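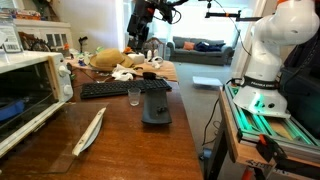 Franka arm beside the table, with the toaster oven on the left.

Posted in: Robotics > Manipulation > Evaluation

Comparing two policies when the table layout keeps changing

tablearm_k
I'm comparing two grasping policies on one arm. Both were trained on the same 586 demonstrations. The first one uses only the outside camera, and the second adds the wrist camera. I ran 200 trials in total, split evenly, and the wrist camera version came out ahead, mostly on clear objects.

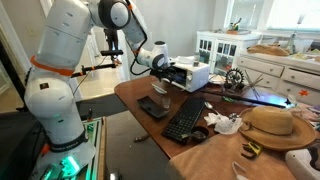

My problem is that all the trials for the first policy were done before I started the second. The objects got moved in between, and the light from the window was different too. My advisor at Rosales says the result isn't safe to report. Is there any way to save it, or do I have to run everything again?

rig_notes
Run it again, sorry. You can't separate the policy from the layout with the data you have. What we do is write a list of start layouts ahead of time, save a reference picture of each one, and overlay it on the live camera view while we put things back. Then run both policies on a layout before changing it, and flip a coin for which goes first.
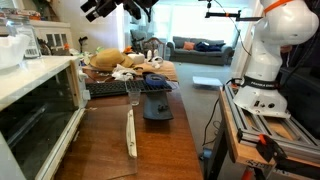 It adds a few minutes per layout. Clear things like plastic sheets and cups are the hardest to line up in the overlay, so we put small tape marks under the corners where the cameras can't see them. We used Binari to log the trials but a spreadsheet is fine.

Inisero_user
Agree with the above. Also decide what counts as a success before you start. "Gripper closed on the object" and "object lifted and held" will give you different numbers, and with clear objects the gap can be large.

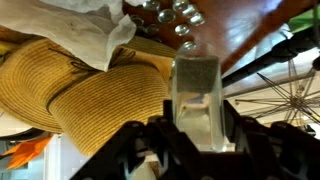
I would report both, and list the clear objects separately from the rest. Keep the old trials as a pilot and say so in the paper.

mbl77
had the same thing happen, close the blinds and use lamps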